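# How to fold a long-sleeved shirt on the bed (and the small things after it)

Updated 25/02/2021

For many years I folded my shirts in the air, holding them under the chin. The result was always a shirt with one shoulder higher than the other, and a collar that looked like it was slept on. Then I moved to an apartment in Wernisero with one narrow closet and a chest with four drawers, and I had to learn it properly. I do all the folding on the bed now. This page explains my way, step by step. It is the third page in my series on small closets; the first two are about hangers and about socks.

English is not my first language, so if some step is not clear, please write it in the comments and I will correct it.

## What you need

- A bed that is made, with the bedspread pulled tight
- The clean, fully dry laundry
- A piece of stiff cardboard, if you want all shirts the same width (optional)
- Good light

You don't need a folding board. I bought one from Claltis in July and used it for two weeks. It is not bad, but it needs a place to live, and in my closet there is no such place. A magazine does the same job.

## Before you start

Pull the bedspread until it has no big waves. A wave under the shirt becomes a crease in the shirt, especially with thin cotton. If your mattress is very soft, put a folded blanket on top of it or work on a table.

Take the clothes out of the dryer or from the rack and sort them quickly. I make only two groups: things which I fold flat, and things which I roll. Shirts with a collar go always to the flat group. Pajamas, T-shirts, leggings and children's clothes can be rolled or folded, as you prefer.

I do the small things first and put them in a row at the far side of the bed, near the place where the collar will be. So the big part of the bed stays free for the shirt, which needs space for both sleeves.

## Part 1: The small things

### Rolling

1. Lay the garment flat and smooth it with your hand from the center to the sides.
2. Fold it lengthwise, so that you have a long rectangle. Pants go leg on leg.
3. Start from the waist or from the collar and roll toward the other end. Press a little while you roll, but don't pull.
4. Put it down with the loose end under.

A roll doesn't have to be perfect. If two ends of the legs stay out at the side, you can tuck them in when you carry it to the drawer.

### Folding in layers

Thicker clothes, and clothes with a gathered part, don't like rolling. The gathers make a hard ball in the middle. Fold these in half, then in half again, and leave the gathered end on the outside where it is not pressed.

## Part 2: The shirt

### Step 1. Button it

Close the top button, the middle one, and the one before the last. If you are in a hurry, only the top one. When you fold the shirt without any button, the two fronts slide away from each other, and you find out at the last fold.

### Step 2. Lay it with the front side down

Hold the shirt by the shoulders and let it fall on the bed, back side up. The collar should be at the far end and the bottom hem close to you. Some people do it the other way around, collar toward the body. It works too, but then you must turn the finished package.

### Step 3. Open both sleeves

Take each sleeve by the cuff and bring it out to the side, straight. Almost always one of them comes out well and the other one stays crumpled and doubled. Take your time with the second one. Put your hand inside the cuff, if necessary up to the elbow, and shake gently.

If the sleeve is long and reaches the clothes you have already finished, let it lie over them. It is easier than moving the whole row.

### Step 4. Smooth the body

Use the flat of the hand, not the fingers. Start under the collar and go down to the hem, then from the middle to each side. Small wrinkles in the lower part are normal, and they come back a little even if you are strict with them. I smooth two times and stop.

Check the collar now. Lift both points and lay them down the way you want them to stay. If the label is standing up in the neck, push it inside with one finger.

### Step 5. Fold the first side

Imagine a line from the middle of the shoulder straight to the hem. Fold the side of the shirt along this line, together with the sleeve, over the back. The sleeve will now cross the shirt and look out at the other side. Bend it at the shoulder and lay it down along the fold, with the cuff toward the hem.

If you use the cardboard, lay it in the center before this fold, with its top edge just under the collar.

### Step 6. Fold the second side

The same thing from the other side. The two folded sides should meet or cover each other a little. The sleeves will be one on top of the other. Make them flat, because here is where most of the thickness comes from.

### Step 7. Fold from the bottom

Bring the hem up by one third, then one more time to the collar. If you used the cardboard, pull it out before the last fold. Turn the package over. The collar and the first buttons look at you.

For deep drawers, fold in half only one time. For my shallow ones I need the thirds.

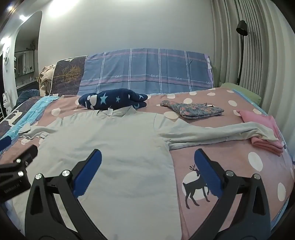

*Shirt front side down with the collar at the far end; the left sleeve still needs opening. The navy roll with the stars and the other small clothes are behind it.*

## Common problems

**The shirt is wider at the top than at the bottom.** The folding lines were not parallel. Open only the last two folds and correct the sides.

**The collar gets crushed in the drawer.** Put the shirts in pairs, the collar of one beside the hem of the other. You can also put a rolled pair of socks inside each collar. The stack becomes flatter with the first method, so this is the one I use.

**The bedspread moves with the shirt.** This happens to me with slippery bedspreads. Tuck the side of it under the mattress until you finish.

**Wrinkles after some days.** The shirt was probably a little damp, or the drawer is too full. I try to leave space for one hand on top of each stack.

## Which drawer

Flat shirts go in the second drawer from above, rolled things stand upright in the third, like books. For the upright ones I have two dividers from Cindum, the kind with a spring. Shoe boxes cut to the height of the drawer also hold well, and I still use one for the children's pajamas.

The bright colors I keep to the front, so in the morning they can find them without taking everything out.

The next page in the series will be about sweaters, which I fold almost the same way but with the sleeves straight across.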